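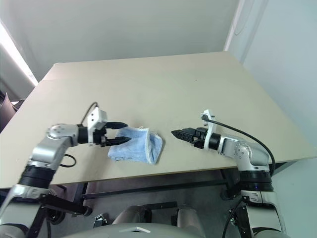

Towels: Frequently Asked Questions

Questions our customers send in most often about buying, washing, folding and storing Likska towels. If yours isn't covered, write to the Uddin store using the contact form and Melina Chrysikopoulos or Lilibeth Dagdag will get back to you, normally within two working days.

Buying

What sizes do your towels come in?
The Likska line has a washcloth, a hand towel, a bath towel and a bath sheet. The Ridoleo line has only the hand towel and the bath towel. Sizes in inches are on each product page. They are measured before washing, and cotton towels come out slightly smaller after the first few washes.

What does the weight number mean?
It is grams per square meter. A higher number means a thicker towel that holds more water and takes longer to dry. Ridoleo is 275 and works well for the gym, travel and kitchens. Likska is 500 and is meant for the bathroom. If your bathroom has no window or fan, you may be happier with the lighter one.

Will a light blue towel match one I bought last year?
Probably closely, but we can't promise it. Dye lots vary, and towels fade with washing. If you need a matching set, order all the pieces together. The lot number is on the packing slip, and you can ask us whether we still have that lot.

Why is the border a different shade from the rest?
On the two-tone towels the border is woven flat, without loops, and the yarn is paler. It isn't fading. The flat border also shrinks a little differently from the looped part, so you may see some rippling near the ends. Pull the border straight while the towel is damp and most of it comes out.

Washing and drying

Do I need to wash new towels before using them?
Yes. Wash them once on warm, on their own. New towels carry a finish from the mill that keeps them from soaking up water well, and they shed lint in the first wash or two. Clean the dryer filter afterward.

What temperature should I use?
Warm for colors, warm or hot for white. The care label on the towel overrides anything on this page.

How much detergent?
Less than you think. Half of what you'd use for a load of clothes is enough for most machines. Towels that feel stiff or waxy usually have detergent left in them. Run them again with no detergent.

Can I use fabric softener or dryer sheets?
We recommend against both. They coat the loops and the towel stops absorbing. Shaking each towel out hard before it goes in the dryer does more for softness.

Can I use bleach?
Not on anything colored. Also watch out for face creams and acne treatments that contain benzoyl peroxide. They leave pale or orange spots on blue and gray towels, and the spots are permanent.

A loop got pulled. Will the towel unravel?
No. Cut the loop level with the others using small scissors. Don't pull it.

Folding

What is the easiest way to fold a towel that came out of the dryer in a heap?
Find a corner first. Pick it up, then run your other hand along the border until you reach the next corner. Lift by those two corners, give it a shake, and lay it on a table with the short edge toward you. After that:

Fold in half the long way, matching the borders.
Smooth from the middle out with a flat hand.
Fold in half the short way.
For a narrow shelf, fold in thirds instead.

Does it matter what surface I fold on?
A table is easier than a bed, which sinks and lets the towel slide around. Any smooth, clean top at waist height will do. It should be a bit wider than the towel folded in half.

My stacks fall over. What am I doing wrong?
Usually the folds all face the same way, with the thick side of every towel on one end. Turn every other towel around. Keep bath towels and hand towels in separate stacks too.

Should I fold or roll?
Fold for shelves, roll for baskets and deep drawers. Rolled towels take up a little more room but you can pull one out without disturbing the rest.

Can I fold them if they're still slightly damp?
No. Hang them over a rail until they feel dry along the border and hem, the last places to dry. A damp towel in a closed cabinet will smell sour by the next day.

Storing

How deep should the shelf be?
A Likska bath towel folded our way fits a shelf 16 inches deep. If you use the Finden wall cabinet, which is shallower, do the thirds fold.

How do I get rid of a musty smell?
Wash the towels on the hottest setting the label allows with a cup of white vinegar and no detergent, then wash again as normal. Dry them completely. Never mix vinegar and bleach.

How many towels should I keep per person?
Two bath towels and two hand towels is enough for most households that do laundry every week. Add a couple for guests.

Returns

Can I return a towel I've washed?
If there is a fault in the weaving or stitching, yes. For a change of mind, it has to be unwashed with the tag on. Bring the receipt or the order number.

What can I do with old towels?
Animal shelters often take them, but call first. We collect worn towels at the Uddin store every April, any brand, as long as they are clean and dry.

Page last updated 7 Dec 2023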